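Projects > Kitchens > Counters and Backsplashes > Gilbert

Gilbert: counter and backsplash, finished work

The Gilbert kitchen is a compact one, and the brief was limited to the counter run and the wall behind it. Cabinets, floor and plumbing stayed as they were. The old laminate came out in April and the Valtov counter went in on the existing base units after shimming at two corners. The wall was leveled, primed and tiled with mesh-backed mosaic from the Hosine range. Sheets are 300 mm square and were cut at the outlet positions only.

Joints in the mosaic were filled with Brurkix fine grout, unsanded. The seam between counter and tile is flexible sealant – grout at that corner will crack. Total material cost, with adhesive and sealant, was $1,015. Labor was billed separately.

The counter is in daily use.

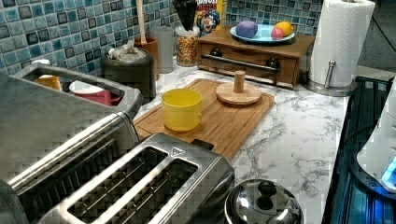
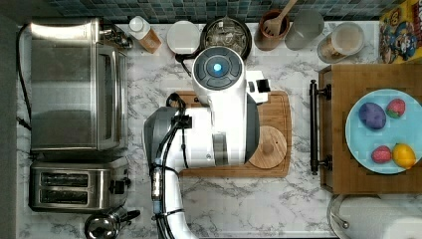 Small square mosaic behind a white counter with gray veining. The two-slot toaster and the bamboo cutting board appear in both views.

Can a small-tile mosaic be kept clean behind a cooking area?

With sealed grout it takes little work. Wipe the wall with warm water and a drop of dish soap after frying, then dry it with a cloth. Avoid vinegar and other acids, which attack cement grout and dull some counter finishes. Reseal the joints once a year. A 200 ml bottle of sealer is enough for a wall of this size, with some left over for touch-ups.

Spare sheets from the same batch were left with the owners. Shades vary between batches, so these should be kept flat and dry in the original box.

Next project: Gilbert, utility room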